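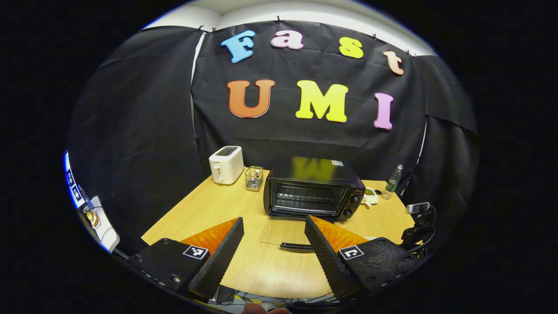
The black countertop toaster oven and white two-slice toaster on the demonstration table at Ternstead.

Ternstead sets up small-appliance bench for kitchen course

A bench for teaching the use of countertop appliances has been set up at the Ternstead community centre ahead of the first sessions in October. It carries a toaster oven, a two-slice toaster and a wire mesh caddy on a light wooden table, with black fabric clipped up along the wall behind. Large foam letters in several colours are fixed to the fabric and read "Fast UMI".

The course covers reheating, browning and rack placement in compact ovens. Coordinator Siham Moussa said 114 residents had registered, nearly all of them living in units without a full-sized stove.

"Most of the questions at registration were about power draw and clearance," Moussa said. "We will deal with those before anyone cooks."

Participants will be told to run one heating appliance at a time on each circuit and to keep the top of the oven clear. Each session lasts 90 minutes and ends with a cleaning procedure for the door glass and wire rack.

The program cost $1555 to establish, including $400 for electrical work by local contractor Fuddale. Instructor Dionysis Kokkinos will take the evening groups and Eilidh Guthrie the morning ones. Registration for the second intake opens at the front desk at 9 am once the first groups have finished.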